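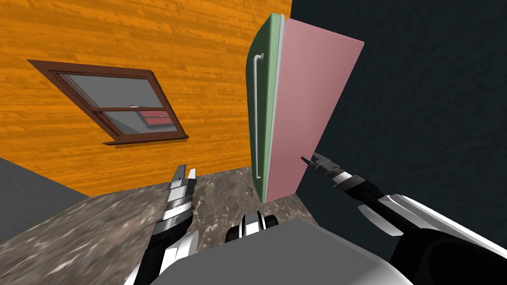
Ornska kitchen pack, reviewed after a month

Ornska is a set of simulated kitchens for training two-armed robots. The method that comes with it, from the Harahap paper, is simple enough: vary the cabinets, walls and counters between runs, train on the camera views, and hope the policy learns to reach for a handle whatever color the door is. The headline result is a jump from 41 to 700 successes on the same test list. I wanted to see how much of that I could get back.

Less than I hoped. Setup was painless and the physics held up well. My complaint is with the views. The wrist cameras spend a lot of time looking at orange planks, window frame and floor tile, with the fingers open and nothing between them. 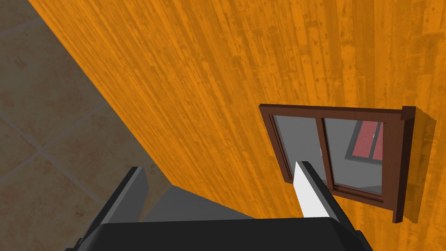
A policy can learn a great deal from frames of that sort, and some of it is about wallpaper. I ran 400 episodes with the shipped weights, then swapped the wall texture for one outside the pack. The arms started hunting around near the window - a bad sign for a method sold on ignoring decor. The paper has no such test. It also reports its best seed, and I needed 16 to find one that came close.

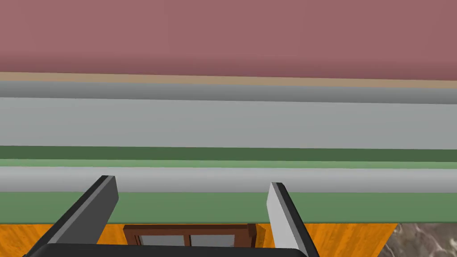

Wrist view, gripper open, green and gray bands behind.

Compared with Kedonton, which I used last year, Ornska renders better and documents worse. The camera settings are spread over several files, and the tilt of the head view has no entry of its own. Kedonton's kitchens are drab, but I knew what I was training on.

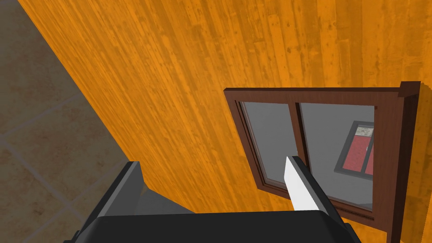
Nakatero commented that the texture swap was unfair, as the authors only claim transfer within the pack, and that retraining with the wrist views masked for the first part of each reach fixed most of the hunting. I will try the masking. The claim in the abstract is still wider than the pack - read it again.

Worth downloading for the physics. I would wait on the weights.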